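Thread on what we changed in the grasp software for the wrist-camera gripper this month. Mostly timing and calibration, some planner work. Posting it so I stop answering the same messages one at a time.

1/ Setup for anyone new. The gripper has segmented fingers and a fisheye camera at the wrist. Skaronero is our control loop. Plesier is the perception node. Fanard is the planner that sits between them. All three run on one machine.

2/ The complaint was that the fingers closed late. You'd see contact in the camera view and the motor would keep pushing for a moment. With hard parts it didn't matter much. With anything soft it left a dent.

3/ First guess was the motor driver. Wrong. I logged command and encoder position side by side and the driver was fine. The stop command was leaving Skaronero late.

4/ Second guess was Plesier being slow. Partly right. It was undistorting the full fisheye picture before doing anything else, including all the black outside the circle. That part of the picture never has anything in it.

5/ Fix: mask the circle once at startup and only remap the pixels inside it. Then crop to the region between the fingers before segmentation. Per-image time went from 90 ms to 31 ms on the same machine with the same model.

6/ The crop has a cost. If the object is bigger than the gap you lose its edges and the size estimate goes bad. Plesier now falls back to the full circle when the mask touches two or more sides of the crop. Slower, but the number it gives is usable.

7/ Next was timestamps. The camera driver was stamping images on arrival in the node, after the queue. So a picture could be several control ticks old and still look new to the planner. Stamps now come from the capture callback. If you have the same driver, check this before you tune anything.

8/ Queue depth is 1 now. It was 15. I don't know why it was 15. The commit message says "set queue."

9/ With honest stamps Fanard could finally throw out old data. Anything past the age limit gets dropped and the planner holds its last target. Three misses in a row and it opens the fingers and stops. We argued over open versus hold. Open won for bench work. It's a config flag, so set it for your own case.

10/ Calibration. The old file used a pinhole model with extra distortion terms, which is okay near the center and bad near the rim. Moved to a proper fisheye model. The board has to go all the way out to the edge of the circle or the fit is useless there. My first set was all center shots and I had to redo it.

11/ Wrist view from bench work, with a big flat beige part filling most of the middle of the circle. Look at the bright spot low on it. Plesier kept splitting the part in two right there.

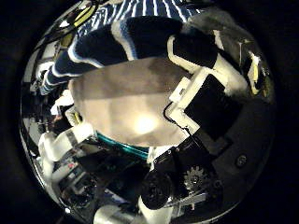
12/ Glare handling. Saturated pixels are now marked unknown and filled from their neighbors before segmentation. They used to go in as real values. I also locked exposure, because auto exposure was chasing the bright spot and making the rim of the view too dark to use.

13/ The finger mask is now computed from joint angles. Before, it was a fixed drawing somebody made by hand, and it only matched one finger pose. The cable along the finger is not in the model, so I pad the mask by 11 pixels. Crude, but it covers the cable in the poses I've tried.

14/ People in view. Sleeves and hands near the fingers were sometimes picked up as part of the target. Added a rule that any region running out to the rim of the circle can't be the grasp target. It also rejects long parts, so there's a flag to turn it off.

15/ Tooling. Sayegh, our log viewer, can now step the camera stream, joint angles and planner state together on one clock. That's what made the late stop command easy to find. It still eats memory on long logs. Split them first.

16/ Not fixed: calibration drifts if the camera mount gets bumped, and we have no automatic check for it. I want to use the fingertips at a known pose as a reference at startup. It's half written.

17/ Config changes are in the Fanard readme. If you update Plesier without updating Skaronero, the stamp field won't match and nothing will move. Update both.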